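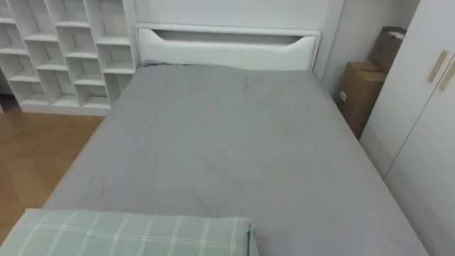

Figure 3. Bedroom used for the bed-making part of the review, with the fitted sheet on and one pillow at the foot end.

4.2 Living with the Remach kit: the bed-making trials

We come now to the part of the review that most of our colleagues asked about first, which was whether the Remach home kit could be trusted with a bed. The kit is sold by Misport as a complete package, with two arms on a wheeled base, a head camera, a charging dock and a year of access to the Pasivex planning software, and the sales material puts a good deal of weight on linen. Folding towels is by now a fairly well-worn test in our field, and we have covered it in Section 4.1. A bed is a larger and more awkward thing altogether, and it brings in the rest of the room, with all the corners and furniture that a tidy laboratory bench leaves out.

The room in Figure 3 gives a fair idea of what we asked of the kit. The bed is a single, with its head against a tall white panel, and it is the narrow gap on the wardrobe side that made the planning interesting. We left two cardboard boxes stacked in that gap for every trial. People do keep boxes beside their beds, after all, and we felt a buyer would want to know how the kit behaves when it can't simply drive up to both sides. On the other side there is clear wooden floor between the bed and the shelf unit, and we expected most of the work to be done from there or from the foot.

Each trial began with the pillow at the foot of the bed. The kit was asked to smooth the fitted sheet, pick up the pillow and set it down against the padded part of the headboard. We ran 34 trials in all during June, with the same settings throughout, and allowed 20 minutes for each. Savita Pant, who had already spent a long spring with the kit and knew its moods better than the rest of us, started every trial and kept the written log. A second reader scored the sheet afterward from photographs without being told which trial was which.

The pillow gave us a very pleasant surprise. We had chosen a pale green one with a white plaid pattern, half expecting the grid of thin lines to confuse the software, which has to tell a printed line from a real crease. It seems to have done no harm at all! The kit failed to place the pillow in only two trials, and in both it had taken hold too close to a corner and let the far end sag onto the sheet. We should add that a gray sheet under a pale pillow is a kind pairing for any camera, and we would not promise the same result with white on white.

Smoothing was harder going. The middle of the bed came out well in nearly every trial, and the long open side was usually neat enough that a fussy host would have let it pass. The head end was another story. Soft creases tend to gather just below the headboard, where the sheet is pulled over the corners of the mattress, and the arms have to reach the whole length of the bed to get at them. In seven trials the kit pressed these creases toward the panel and then reported the job finished, with the wrinkles simply moved a little farther up. We raised this with Misport, whose support desk was patient and quick to answer, and were told that a change to the reach settings was being prepared. We have not tested it.

As for the wardrobe, we had worried about its glossy doors and slim bar handles, both of which are the sort of thing that can trouble a depth sensor. The base kept a sensible distance from them, perhaps more than it needed, and the arms never touched a handle. The price of that caution was time. The kit often stopped to look again before reaching across the bed toward the boxes, and these pauses made up a good share of the longer trials.

Compared with the Mishra service robot, which we reviewed in the same room and report on in Section 4.3, the Remach kit was slower and a good deal gentler with the linen. Readers choosing between the two for a guest house or a care setting may well find that gentleness worth the wait, particularly where the room can be left alone for part of the morning. Those with a tight changeover between guests should look closely at the timing results in Table 5 before they order.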